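Soslow desk with clip-on screen: my thoughts after a good long stretch of use

Right, I promised a few of you in the comments that I'd write this up properly, so get the kettle on. I've had the Soslow desk in the dark charcoal top since August, together with the frosty-looking screen that goes along the back, and I have Opinions.

First the buying part. I ordered from Garutari, who were fine, if a bit keen on sending me text messages. The desk came to just under 300 pounds with the screen included (it was on offer) and delivery was free. I'd been wavering between this and the Hegyi, which my friend Ea Lykkegaard has in her box room, and the Hegyi is a lovely thing, but it's pale oak and I am a person who puts mugs down without thinking. Dark top it was.

Putting it together took me most of an evening. The legs are easy. The top is heavy, so do get somebody to help you flip it over, or you'll be stood there in your socks regretting everything like I was. The instructions have pictures only, and step 10 shows a bolt going in from the wrong side. If yours won't catch, turn the bracket round and try again.

The surface is what most people ask me about. It has a bit of a shine to it, which I wasn't sure of to begin with, and I'd say it shows marks more than the website lets on. I've got scuffs. They don't bother me in the evening with the lamp off to one side, but when the sun comes in they all pop out at once! There are faint seams in the top as well, which I hadn't spotted on the product photos at all. You can't feel them when you're writing, I've just got one of those brains that keeps looking at them. A barely damp cloth does for the daily wipe. I tried a spray polish once and it left it all smeary, so don't bother.
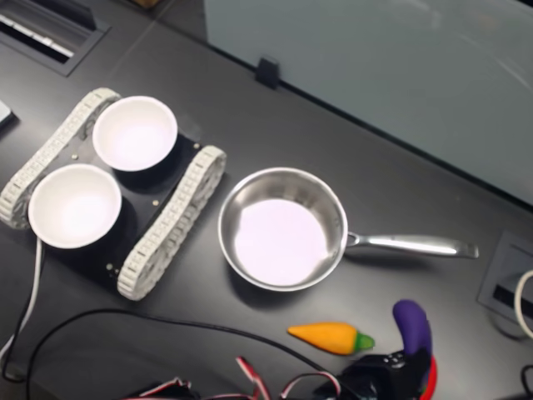
What I do love is how much room there is. I can spread my paperwork out at one end and still have somewhere to eat my toast. My old desk was so narrow that everything had to be packed away by teatime, so this has been a real treat.

The screen I nearly didn't bother with, and now I'd miss it. It's a pale grey-blue, and it stands upright along the back edge with a little black clip at the bottom. It lets the light through but takes the edge off, so I'm not staring at the radiator and the pile of ironing behind it. Pens don't roll off the back any more either! Two moans, though. It streaks. I wipe it, it looks gorgeous for an afternoon, and then the streaks are back. And there's a thin dark line all along the bottom where it meets the desk, exactly the sort of place that crumbs go to live. I run an old bank card along it now and then.

The cable port is let into the top near the back and has a black surround with a row of pale slats inside. Very smart. It'll take ordinary charging leads with no trouble, but my chunky laptop plug wouldn't go through until I'd had a proper wrestle with it, so thread your big ones first. It also catches dust between the slats -- I go over it with a dry paintbrush, which sounds fussy but takes no time at all.

Wobble: a tiny bit when I type hard, and none that I notice otherwise. I did tighten everything up again after a few weeks, and that helped.

A reader asked how it compares with the Storkelora one. I've only used that in the shop, so take this with a pinch of salt, but the top felt thinner to me and the screen was an extra on top of the price. The drawers were nicer, mind. The Soslow has no drawers at all, and I've had to squeeze a little trolley in beside it.

Would I buy it again? Yes, I think so, though I'd look hard at a matt top if they ever do one. If you see it closer to 200 in a sale, grab it.

Updated 2025-04-21 to add the bit about the paintbrush.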